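3.2 Counts at the Emstead marsh

We walked the reed edge each morning in June, starting 60 minutes before sunrise, and we were glad of every quiet dawn we got – the wrens carry so well in still air. 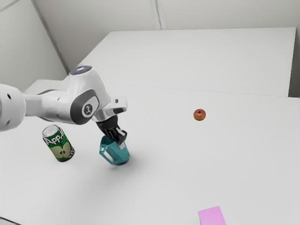 Rails were harder, as they always are, and we gave each listening point a full five minutes before moving on along the bank toward Huerta (see Figure 2 for both views).

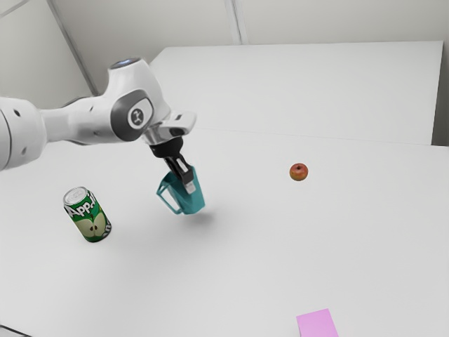
Nayeli Esquivel felt that the rails were undercounted even so, and would have liked a second visit at dusk, when they call more freely.

Figure 2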